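Section 4: Making Up the Small Bed

By now the fitted sheet should be lying smooth and you've earned a cuppa, but do stay with us a little longer, as the pillows are the nicest part of the whole job!
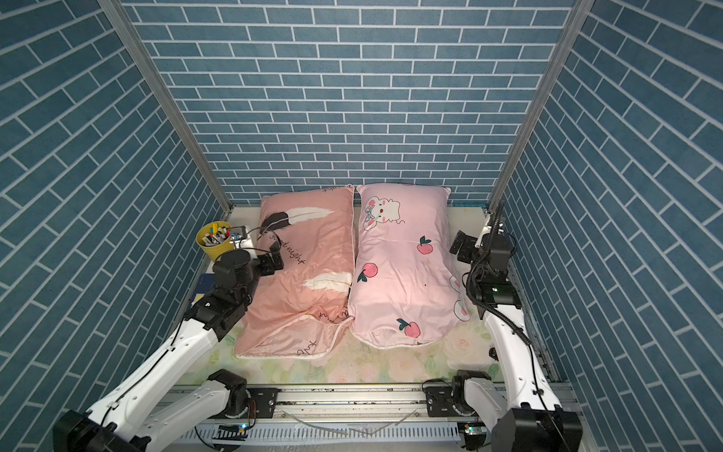 1. Give each pillow a good shake by its closed end, so the filling settles evenly into the corners (older pillows may want a second go).

2. Slide the pillow all the way into its case and tuck any spare fabric inside the opening.

3. Lay the two pillows side by side, lengthwise, and nudge them together until they touch. Colours needn't match. A salmon pink and a paler pink are lovely neighbours on a flowered sheet.

4. Smooth each case with the flat of your hand, working down towards the open end.

Note: Spare Marnach cases are kept in drawer 17.

Caution: Move pens and markers off the bed before anyone lies down. Ink is very hard to get out of a pale sheet.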